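件名:積み木の板がカタカタする、星がひとりで回る(チケット 1596)
区分:木製プレイボード/設置・手入れ
状態:解決、記録は残します
設置場所:Kallio 二階の遊び部屋

■ 最初の書き込み

Sirierのメープルの板を使い始めました。大きくて、木目がもう見とれるくらいきれいです! 淡いクリーム色のところに波みたいな細い筋が入っていて、手前のほうには色の一段明るい帯が横に走っています。帯の真ん中あたりに小さな節がひとつ。この節が気に入りすぎて、届いた日は積み木を並べるのを忘れて板ばかりなでていました。

で、困りごとです。

板を青い有孔ボードのテーブルに置いて、上に積み木を並べると、どこかを軽く押しただけで板がカタカタ鳴ります。音は小さいのですが、積み木のほうが正直で、赤い星を立てておくと、となりの形を動かしただけで向きが少し変わってしまいます。黄色いハートもじわじわずれます。円柱は平気な顔をしています(背が低いのに一番えらい)。

遊ぶぶんには笑って済むのですが、うちでは「見本と同じ向きに並べる」という遊びをよくやるので、星の先がどっちを向いているかはけっこう大事なんです。せっかく並べたのに、最後の一個を置いた振動で星がそっぽを向くと、やっている本人はものすごくがっかりします。

症状を書いておきます。
・板の右奥を指で押すと、左手前が浮いて戻る。戻るときにコツンと鳴る
・板の位置をずらすと、鳴ったり鳴らなかったりする
・板を裏返しても鳴る。ただし音の高さが違う
・朝のほうがひどい気がする(気がするだけかも)
・板の表面が場所によってすべりやすい。明るい帯のあたりは特に、ハートがつるっといく

最後のは別件かもしれませんが、ずれる原因としては同じなので一緒に書きました。

■ 切り分け その1:板が反っているのか

まず疑ったのは反りです。木の板なので、いちばんありそうな話だと思いました。

台所の石の天板に板を移して、四隅を順番に押しました。鳴りません。裏返しても鳴りません。長い定規を木目の方向に当てて、向こうから懐中電灯で照らしてみましたが、すき間らしいすき間は見えず。対角線にも当ててみて、真ん中がほんのわずかに低いかな、という程度でした。紙を一枚差し込もうとして入らなかったので、反りとしては数えないことにしました。

定規と懐中電灯、やってみるとすごく楽しいです。家じゅうの板に当てて回りました。まな板が一番反っていました。まな板は別のチケットを立てるべきかもしれません(立てません)。

重さも量りました。約805グラム。この大きさにしては軽めで、テーブルのちょっとした出っ張りでも簡単に持ち上がってしまう重さ、という見方もできそうです。

結論:板は無実に近い。

■ 切り分け その2:テーブルの脚

次はテーブルのがたつき。脚のねじは全部しまっていました。床に水平器を置くと気泡はほんの少し窓側に寄りますが、テーブルの天面ではちゃんと真ん中にいます。前に脚の下へ敷いたコルクがまだ効いているようです。えらいぞコルク。

念のため、水を入れたコップをテーブルに置いて、横で板を押してみました。板は鳴るのに、コップの水面はほとんど動かない。つまりテーブルごと揺れているわけではなさそうです。揺れているのは板とテーブルのあいだだけ。

ここまでで夕方になったので、その日はおしまいにしました。

■ 切り分け その3:積み木の底

星が回るのは星のせいでは? という疑いも出たので、形をひとつずつ裏返して見ました。

うちの積み木はPavthorpeの幾何かたちセットで、上の面に細かいざらつきがあります。星は筋がはっきりしていて、指の腹でなぞると気持ちいい。この手ざわりが好きで買ったところもあります。六角柱は横の平らな面がきりっとしていて、どの向きに置いても決まります。円柱は横がつやつや。並べるだけで部屋が明るくなるので、色の強い積み木は本当にいいものです!

底のほうはというと、星の底に小さな粒がひとつくっついていました。米粒の先っぽくらいの、たぶん乾いたのりです。これを爪で落としたら、石の天板の上では回らなくなりました。

やった、解決! と思って板に戻したら、やっぱり回りました。粒は共犯だったけれど主犯ではなかったようです。

ほかの形の底はきれいでした。ついでにぬるま湯をしぼった布で全部ふいて、タオルの上で一晩置いています。

■ 切り分け その4:有孔ボードの穴

ここでようやく、テーブルの天面をちゃんと手でなでてみました。目で見ると平らなんです。青い面に穴がずらっと並んでいて、どこも同じに見える。ところが手のひらをゆっくりすべらせると、ときどき「ちくっ」と引っかかる穴があります。

穴のふちが、ほんの少し盛り上がっている。

以前この穴にフックを差して、道具をぶら下げるのに使っていた時期がありました。抜くときにねじりながら引っぱったので、そのときにふちを起こしてしまったのだと思います。全部の穴ではなくて、フックをよく差し替えていた一角に集まっていました。板の右奥がちょうど乗る場所です。

裏づけのために、引っかかった穴の横に小さく切ったマスキングテープを貼って印をつけ、板の位置を少しずつずらしながら四隅を押しました。印のついた穴に角が乗ると鳴る。外すと鳴らない。もう一回乗せると鳴る。気持ちいいくらいはっきりしていました! 置く場所で症状が変わるという最初の書き込みとも合います。

裏返すと音の高さが変わったのは、当たる場所が木目の詰まったところかどうかの違いだろう、と想像しています。こちらは確かめていません。

■ 処置 その1:ふちをならす

やったこと:
1. テーブルの上のものを全部どける
2. 印をつけた穴のふちを、平らな木片に巻いた細かい紙やすりで軽くなでる
3. 掃除機で粉を吸う。穴の中に落ちたぶんは、下から新聞紙で受ける
4. かたくしぼった布でふいて、乾いたら手のひらでもう一度なでる
5. 引っかかるところがあれば2に戻る

ごしごしやると青い色が薄くなりそうだったので、やすりは本当になでるだけにしました。木片を使わず指で直接押さえると、穴のふちではなく穴の中のほうばかり当たってしまいます。最初の穴でそれをやって、手ごたえがないなあと首をかしげていました。

5を何度かくり返したあと、板を戻して右奥をぐっ。

無音!

左手前をぐっ。無音! うれしくて板のまわりを一周しながら押しました。

■ 処置 その2:板のすべり

残ったのは、明るい帯のあたりでハートがすべる件です。

板には前にSindineの木工オイル277番を塗っています。説明書きには薄くのばして余分をふき取ること、とあるのですが、節のまわりをきれいに見せたくて、そこだけ多めに塗った覚えがあります。はい、節が好きすぎました。光を斜めから当てると、帯の一部だけ表面がぬるっと光って見えたので、ふき残しが固まりかけていたのだと思います。

処置としては、乾いた白い綿の布で木目に沿ってふく、これだけです。最初の一枚には黄色っぽい色がうっすらつきました。布の面を替えながらふいて、色がつかなくなったら終わり。そのあと何も塗らずに7日間、風の通る棚に立てて置きました。寝かせると片面だけ乾きそうだったので、縁を下にして、ときどき上下を入れ替えています。

待っているあいだがつらかったです。積み木はあるのに板がない。しかたなくテーブルに直接並べてみたら、穴の上に星の先がかかって落ち着かないし、青い積み木は青い天面にまぎれて形がわかりにくい。板の淡い色の上だと、赤も黄色も青もぱっと立つんですよね。板のありがたみがよくわかった期間でした。

ふいた布の扱いについて。油のしみた布は丸めて置いておくと熱を持つことがあるので、水にひたしてから捨てました。ここは手を抜かないほうがいいです。

■ 処置後の確認

棚から下ろした板は、さわった感じがさらっとしています。帯のところも、ほかのところと手ざわりがそろいました。木目はむしろ前よりよく見える気がします。渦を巻いたようなところ、黒っぽい筋、手前の帯のこまかいさざ波。縁の細い面取りに光が当たるときれいです。

戻してすぐ、いつもの並べ方で試しました。赤い星は左の奥。赤い円柱は奥の、真ん中より右。黄色いハートは中ほどで、とがったほうを手前に。黄色い六角柱は同じくらいの高さで右に離して置く。黄色同士を離すのがうちの好みで、あいだが空いているほうが目が左右に動いて楽しいんです。

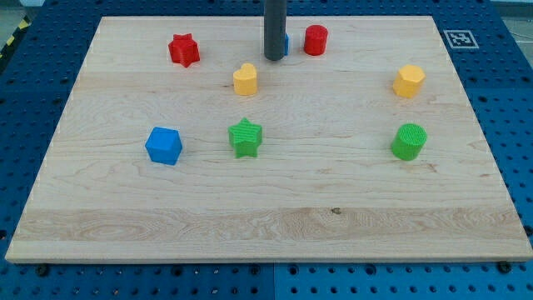 並べ終わってから、板の縁を指でとんとんと叩きました。前ならこの時点で星がちょっと回って、先っぽが別のほうを向いていたはずです。今回は動きませんでした。続けて、ハートを一度持ち上げて同じ場所に置き直す。これも星に影響なし。六角柱をわざと少し乱暴に置いてみても、板は鳴りませんでした。

テーブルのほうに肘をついてぐいっと体重をかけると、さすがに全体が動きます。これは症状とは別の話なので対象外とします。

翌朝、いちばんひどい気がしていた時間帯にもう一度確認。窓を開けたばかりの冷えた部屋で、四隅を順番に押して、無音。朝のほうがひどいというのは、たぶん朝は静かで音がよく聞こえただけでした。

「見本と同じ向き」の遊びも復活しました。星の先の向きまでそろえて、最後の一個を置いて、そのまま動かない。当たり前のことなのに拍手が出ました!

■ 試したけれど採用しなかったもの

・板の裏にゴムの小さな足を貼る
 音は止まります。ただ、うちでは板を裏返して使うこともあるので見送り。裏側の木目もいいんです、ほんとに。
・板の下に薄いすべり止めシートを敷く
 これも音は止まりました。でも押すとふわっと沈む感じが残って、背の高い形を重ねるときに落ち着きません。平らに並べるだけなら十分だと思います。
・板をテーブルにねじ留めする
 穴がたくさんあるのでやろうと思えばできますが、板に穴をあけるなんて考えただけで胸が痛い。却下。
・板を重くする
 何をのせるつもりだったのか、自分でもよくわかりません。却下。

■ これからの手入れ(自分用メモ)

・フックを抜くときはねじらず、まっすぐ上に
・テーブルは月に一度くらい手のひらでなでる。目では見つからない
・オイルは薄く。節のまわりも薄く!
・板をしまうときは立てる。暖房の吹き出し口の前には置かない
・積み木の底は、遊んだあと気がついたときにふく
・のりを使う工作は別の机で

もし同じような音で困っている方がいたら、まず板を別の平らなところに持っていって押してみてください。五秒で終わるし、板なのか下なのかがすぐ分かれます。私はなぜか最初に懐中電灯を探しに行きましたけれど、順番としては押すのが先です。

チケットは解決で閉じます。まな板の件はまだ考え中です。

────────
コメント

豆だいふく
同じ板を使っています。うちもカタカタ言っていて、ずっと反りだと思い込んでいました。読んですぐテーブルをなでたら、ありました、引っかかる穴! 紙やすりの番手はどのくらいですか?

投稿者
うれしいです、仲間! 手元にあった仕上げ用の細かいものを使ったので、袋がなくて番手がわからないんです。指でさわって「紙かな?」と思うくらいの細かさでした。まず端の目立たない穴で試してみてください。

夜ふかし木工
オイルの塗りすぎはよくやります。節のまわりは吸い込み方がほかと違うので、塗って少し待って、浮いてきたぶんをもう一度ふくといいですよ。節が好きすぎる気持ちはわかります。

積み木は床派
すべり止めシートで満足していましたが、そういえば積むとすぐ倒れるのはあれのせいか……。外してみます。

投稿者
重ねる遊びが多いなら、外したほうが楽しいと思います! 倒れ方の報告もぜひ。

豆だいふく
ならしてきました。静かです! ついでに定規をまな板に当てたら、うちのも反っていました。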